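Bringing an old tower PC back as a music box for the kitchen – where do I start?
Posted in: Home Computing > Old Machines

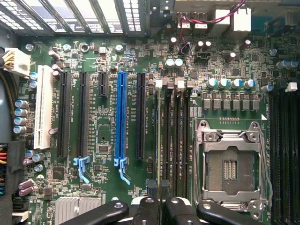
The background

My uncle gave me his old desktop tower in June when he moved to a smaller flat, and I've completely fallen for it! It's a big beige lump with a green board inside and more coloured wire than I've ever seen in one place. I'd love to turn it into a music player for the kitchen. I've got 318 albums ripped from CD (years of evenings, that) and I want them all in one place, with proper speakers, no subscription and no phone involved.

What I know so far: it switches on, it beeps once, and it gets as far as asking for a disk. The hard drive was taken out before it came to me. I've got a spare 20 GB drive of about the right age in a drawer, and a newer one that has the wrong sort of plug.

What I'd like to know:

Is the spare drive big enough, or do I need to hunt for something better?
Can I keep the noise down? The fan sounds like a hairdryer.
What should I put on it that isn't going to crawl?
Is there anything in there I should be wary of poking?

I'm happy to learn, and I've got a decent set of screwdrivers. Thanks in advance, I'm really looking forward to this one.

Posted by nunus_and_toast

Consuelo Gallardo
Helpful member

Oh, what a lovely project! I did much the same with a tower from a car boot sale and it has played music in my workshop ever since, so do stick with it.

Drive first. It depends how you ripped the CDs. If they're MP3s at a middling quality, an album comes out somewhere between 50 and 100 MB, so 318 of them won't squeeze on to 20 GB unless your settings were quite low. If you ripped to FLAC you're nowhere near. Look at the folder size on whatever computer they're on now and you'll have your answer in ten seconds. Use the small drive for the system and put the music somewhere else – a USB drive is easiest, although if the ports are the old slow kind the first copy will take all night. Playing back is fine, music needs hardly any speed.

For your newer drive, the plug is probably SATA and the board wants IDE (the wide flat ribbon cable). You can buy a little adaptor that sits on the back of the drive. They're cheap and a bit hit and miss, so buy from somewhere that takes returns. Some old boards also get confused by very large drives, so check what the setup screen says when you plug it in.

Noise. Switch off, unplug at the wall, then get the dust out with a soft brush and a can of air. Hold the fan blades still with a finger while you do it. If it still roars, the bearing has had enough and a new fan of the same size and the same plug will transform it. I'd also put sticky felt feet under the case, a metal box on a worktop hums like anything.

Software. Go for one of the small Linux systems made for older machines, and check that it still has a 32-bit version, as plenty have dropped it. Then run a music server with no screen at all and control it from the laptop. Mine gets by happily on 512 MB of memory.

Do have a look at the capacitors before you spend any money. They're the little upright cylinders. Flat tops are a good sign. If any are domed or have brown crust on them, I'd think hard about whether the board is worth it.

And write down which way round everything goes before unplugging it! I draw mine on the back of an envelope.

tsao_fixes

just get a cheap single board computer, uses a fraction of the electricity and its silent. the old one will cost you more to run in a year than its worth

Arvid Haugland
Member

tsao has a point about the electricity if you leave it on day and night, but for a couple of hours at teatime I wouldn't worry. I use mine from 6 until the washing up is done and then shut it down properly.

Consuelo has covered nearly everything, so I'll just add some bits.

Change the coin battery on the board. If the clock is wrong every time you start up, that's the cause. It's usually a CR2032 and you can get one at the supermarket.

Leave the power supply closed. Clean it from outside and replace the whole unit if it's bad. It can hold a nasty charge even with the lead out, and there's nothing in there for a beginner.

Sound quality on old boards can be poor, with a sort of whine when the drive is working. Try it with headphones first. If you hear it, a second-hand sound card in a spare slot will sort it out, or a USB one if you don't fancy opening it up again. My old Arkora speakers sound marvellous through a card that cost less than a sandwich.

Also, keep it away from the cooker. Grease and fans are a dreadful mix! Mine lives on top of the larder cupboard with a long cable down to the speakers.

Do come back and tell us what the first album was.

Reply from nunus_and_toast

Thank you both, brilliant! The folder is far too big for the small drive, so I've ordered the adaptor. Capacitor tops all look flat to me. New battery is in and the clock has stayed right since yesterday. Fan next.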